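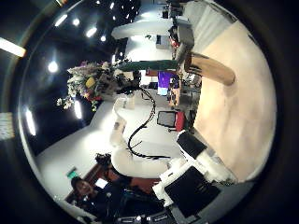 Looking After Cut Flowers in a Shared Building

By Filipa Rebelo
July
4 minute read

The weekly flower order from Honier has been running since spring, and enough people have asked about vases, water and what to do with the leftovers that it makes sense to put the answers in one place. Most of what follows comes from Henrique Bettencourt, who worked in a flower shop for years before he joined us and still does the unpacking on delivery mornings.

The order arrives at the loading door before 8 a.m. and is signed for by the front desk. Stems come wrapped in paper with the ends in a small bag of water. They should be out of the paper within the hour. If you have signed up for a bunch for your area and can't collect it that morning, tell the desk and they will stand it in a bucket in the second floor kitchen.

Cutting and water

Take an inch off each stem with a sharp knife or the good scissors. The good scissors have a green handle and live in the drawer under the kettle. Please put them back there. Cut at a slant, and strip any leaves that would sit below the water line. Leaves left under water rot quickly and that is where the smell comes from.

Use plain cold tap water for most things. Tulips and daffodils want only a few inches of it. Hydrangeas want a lot more and will droop by lunchtime if the vase runs low - they usually come back if you recut them and stand them in deep water for a couple of hours. Keep daffodils on their own for the first day, as the sap is hard on other flowers.

Change the water every 2 days. Topping up is better than nothing, but it doesn't do the same job. Rinse the vase while it is empty and trim the stems again if they look brown or soft at the ends. The packets of flower food that come with the order are worth using. One packet is made for a full large vase, so use half for the small ones.

Where to put them

Flowers last longer in a cool spot out of direct sun. The windowsills on the south side are the worst place in the building in summer. So is anywhere near a vent. Fruit is also a problem, and a bowl of ripe bananas next to a vase will cost you several days of bloom.

Lilies are no longer part of the order. Three people asked for this on account of the scent, and the pollen had also marked two chairs in the Desmet room. If you bring in lilies from home, pinch off the pollen tips first and keep them away from the upholstery.

Vases

We own 23 vases and can usually find half of them. If there is one on your shelf with dead stalks in it, empty it, wash it with hot water and a little dish soap, and return it to the cupboard by the mail trays. For a cloudy ring that won't shift, leave a spoonful of baking soda and some white vinegar in the bottom for twenty minutes and then use the bottle brush.

What it costs

The order cost $461 for the last quarter, with $126 of that covered by the plant sale in the lobby. Girish Lodhi has asked Honier for a price on a smaller summer order while so many people are away. He expects to hear back this month and will post the figure on the board.

Leftovers

Anything still fresh at the end of the week can go home with whoever wants it. Wrap it in damp paper towel for the trip. The rest goes in the brown compost bin behind the bike racks, without the string, wire or rubber bands. Green foam does not go in the compost, and Henrique would prefer that we stop buying it.

Obaidul Howlader is keeping the sign-up sheet through the summer. There are spaces on it for August, and requests for particular colors should go to him before the order is placed.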